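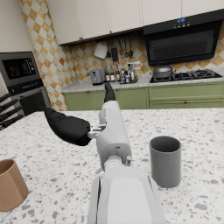
Gripper trials > Simulation > Gallery > Padded fingers, kitchen set

Print this page | E-mail this page

1. Padded two-finger gripper, right arm, fingers open

Rendered kitchen, wrist view over the terrazzo worktop. The two black fingers are at a wide opening angle, with the grey cup to the right of the wrist and the tan cup on the far left.

About this gallery

The page supports the April comparison of end effectors for the Dakodach arm model. Three finger sets were run in simulation: the padded pair, the Ullora flat jaw and the Figueroa three-finger hand. Only the padded pair is illustrated so far. Renders for the other two will be added when their collision meshes have been corrected.

All three sets used the same kitchen, the same arm base position and the same controller settings. The controller is the Trornier impedance build, run without changes to the default damping. A grasp was scored as good if the cup left the worktop and stayed within the fingers until the arm reached its hold position. Slipping during the lift counted as a failure, even where the cup was caught again.

Notes to picture 1

Fingers: The collision shape is a set of convex pieces fitted to the outer surface of the pad. Earlier versions used a single box per finger, which gave a flat contact patch and flattering results on round cups. Runs made with the box version have been left out of the totals.

Cups: The grey cup is cylindrical and gives a steady line of contact. The tan cup is slightly angular, and the result depends on whether the pads meet a flat or an edge. Wrist rotation was therefore varied for the tan cup and held fixed for the grey one.

Worktop: Friction is set on the surface as a whole. The terrazzo chips are texture only and have no effect on contact.

Background: The cooktop, pot, toaster and bottles take no part in the grasp trials. They were kept for the camera work, where a plain backdrop made the cup edges too easy to find. The diagonal tile pattern caused most of the false edges in the first segmentation pass.

Run totals

Padded pair, attempts: 3770
Ullora flat jaw, attempts: 3285
Padded pair, runs discarded for solver faults: 113

The discarded runs are not included in the attempts. Most of them stopped at first contact, with one pad pressed into the cup rim. Halving the time step removed the fault in the cases that were repeated, at the cost of a longer run. The flat jaw did not show it. The Figueroa hand has completed 19 attempts, too few for a useful figure.

Camera settings

The wrist camera was left at its standard mounting for every set. With the padded pair the upper finger covers part of the far counter, so the pose estimate should be taken before the final approach. Moving the camera outward gives a clearer view but brings the housing close to the wall units on high reaches. That position was tried and dropped.

Grasp logs and controller files are held with the arm model. Corrections to Mandla Steyn, quoting the picture number.

Contact | Copyright Dakodach simulation group | Back to top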